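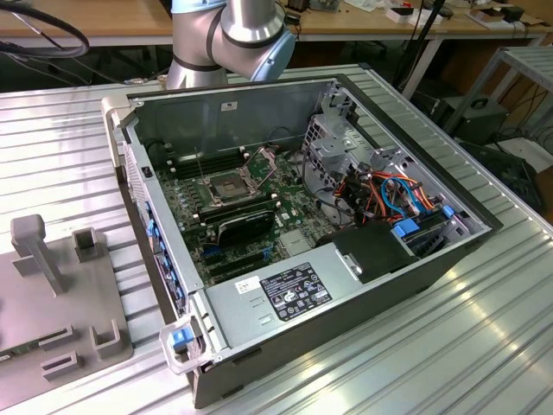
Lucrezia Piras keeps the side panels in a stack behind the door, and if you come in too fast you kick them. I came in too fast. "Everybody does that," she said, without looking up. "It's how I know someone's here."

The shop is called Jurwood, after a street that isn't the one it's on. She took the name over with the lease and the sign was already paid for. She buys retired office computers by the pallet, strips the hopeless ones, rebuilds the others and sells them to people who need a desktop and don't care what it looks like. Last year 287 of them went out the door. She knows the figure from doing her taxes, and says she'd have guessed higher, judging by her back.

I had asked to see how a rebuild starts. A tower gets laid on its side, the panel comes off, and then, for a while, Lucrezia looks at it. I timed this at almost 5 minutes and asked what she was looking for.

"Who's been in there," she said. "You can tell. There's a screw that doesn't match, or a cable somebody took around the wrong side of the drive cage and then had to stretch. Once I found a grocery list. It was a good list, too, I made the soup."

She has opinions about color. The better-built office machines, in her telling, put color on the parts you're supposed to touch: blue tabs, blue latches, little blue clips by the expansion slots. Everything else is gray or green or black and would like to be left alone.

"People come in scared of the inside of a computer, and I say, look, they colored it in for you. Pull the blue thing. If it isn't blue, ask me first." She thought about this. "Cables are different. Orange, red, blue, whatever they had in the bin that day. Don't learn anything from the cables."

Before Jurwood she did alterations at a dry cleaner's, and before that she was, by her own account, a bad dental receptionist. The computers started when the cleaner's billing machine died and the owner, Seidu Agbeko, offered her the afternoon off if she could get it going again. She got it going. She is still waiting on the afternoon.

"He brings me his machines now and asks for the employee rate," she said. "I give it to him. There isn't one. I just say a number and he's happy."

We talked about the socket, which is the part that makes her lower her voice. With the processor out and the levers up, the pins are exposed, and that's when she wants no sleeves, no coffee and no conversation anywhere near the board. I was wearing a sweater. I was asked to stand by the sink.

"You bend one pin and that's your board," she said. "You can try to bend it back. I've done it with a sewing needle and a magnifier, and I've got steady hands from the hems. I did two boards that way and one of them worked. The other one thought it had half its memory, and I kept it, because so do I."

What does she do with the ones that can't be saved? She takes the power supply out first, if it tests all right, then the drive cage, then whatever cards are in there. She never opens the power supply itself. Her one apprentice so far, Fiifi Eshun, asked her why not in his first week, and she made him read the label out loud, certification symbols included. "He got to the third little symbol and said, is this a triangle or a house? I said it's a reason to keep your screwdriver in your pocket."

Fiifi, who was boxing up memory at the back, confirmed this. He maintains it was a house.

Graphics cards are their running argument. Fiifi wants to leave them in and charge more. Lucrezia wants them out unless the buyer asks, on the grounds that most of her customers are going to look at email and pictures of grandchildren, and a card is one more thing with an opinion. They've settled on 30 dollars extra, which both of them consider an insult.

"The games kids come in and tell me the card is old," she said. "I know it's old. I'm selling you a computer that used to do payroll. What did you think it had in it?"

I asked whether she ever gets attached to one. She said no, and then told me about a tower that came in from a map publisher called Mazurek with its handles still on and no dust in it anywhere, not even under the memory. Somebody there had cleaned it on a schedule. She put off selling it for most of January, moving it from one end of the bench to the other, until Adjoa Fiadzo from the bakery next door needed something for the ordering and wouldn't take any of the others.

"So now it's in a room full of flour," Lucrezia said. "I go over there with a brush. She thinks I'm coming for the rolls, and I let her think that, and I take the rolls."

Toward noon the phone rang, and it was someone who wanted to know if she bought laptops. She does not. She says a laptop is a sandwich somebody has already bitten, and she says it to every caller, and Fiifi mouthed the words along with her from the back.

Then she asked me to hand her the small screwdriver, the one with tape on the handle. There were two with tape on the handle. I gave her the wrong one.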